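Stackable or Not? Putting a Kitchen Table in Order
Project report for Intro to Household Design, Belhaj College

I picked cups for my project mostly because my apartment has too many of them, and because my first idea (a spice drawer) was already taken by two other people in the class.
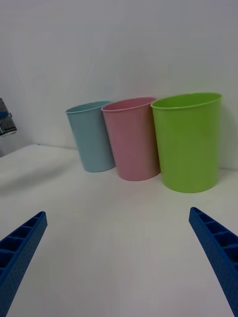 So the question I started with was pretty simple. If you share a kitchen with other people, is it better to keep plastic cups stacked inside each other, or standing out separately where everybody can grab one? My guess was stacking, no contest. Our counter in the Flollent building is tiny, and I'm the kind of person who stacks everything, including mail.

For the cups I wanted plain ones with straight sloping sides and no handles, in different colors. The colors matter more than I expected! In our place everyone claims a color on the first day and then forgets it by dinner, so I wrote the colors down on a card and taped it inside the cabinet door. Light blue was mine, pink and green went to my roommates. I read a short handout from Jevton, the little housewares shop near campus, about storing plastic cups, and it said to let them dry all the way before nesting them. I did not do this the first week and I can report that damp cups stick together and smell like an old sponge.

I tried each setup for two weeks in July. During the stacking weeks the cups lived in one tower next to the sink. During the row weeks they stood along the wall at the back of the table, rims up, close together. I kept a tally sheet on the fridge, and every time one of us took a cup we put a mark under "my color" or "whatever was on top." We ended up with more than 300 marks for the whole month, although one roommate was away for part of the stacking weeks, so the two halves aren't perfectly even. I know that's a weakness and I should have planned around it.

Anyway, the results. With the tower, people took whatever was on top almost every time. I did it too, and it was my own rule! The trouble is that once you've taken somebody else's cup, they take yours, and by the evening there are three cups in the sink and no one wants to wash any of them. With the row, we mostly stuck to our own colors. You see the blue one, you take the blue one, you rinse it and put it back (well, I put it back).

The row does eat up table space. I measured, and the strip I set aside along the wall was 40 centimeters long, which I'd happily have used for the toaster. It also collects dust if you go away for a weekend. I tried turning the cups upside down for a couple of days to fix that, but then water got trapped under the rims and left rings on the table, so I went back to rims up.

One thing I didn't plan to look at was how it felt to walk into the kitchen in the morning. The tower always leaned a bit and made me want to fix it. The row just looked like somebody lived there and was doing okay. I don't have a number for that and my grading sheet doesn't ask for one, but I'm putting it in.

If I did this again I'd use a bigger household, and I'd get someone else to do the tally, since I could tell we were all behaving better with the sheet right there at eye level. I'd also like to test mugs, where the handles make stacking a lot harder. For now the cups are staying in their row, and the toaster has moved on top of the microwave.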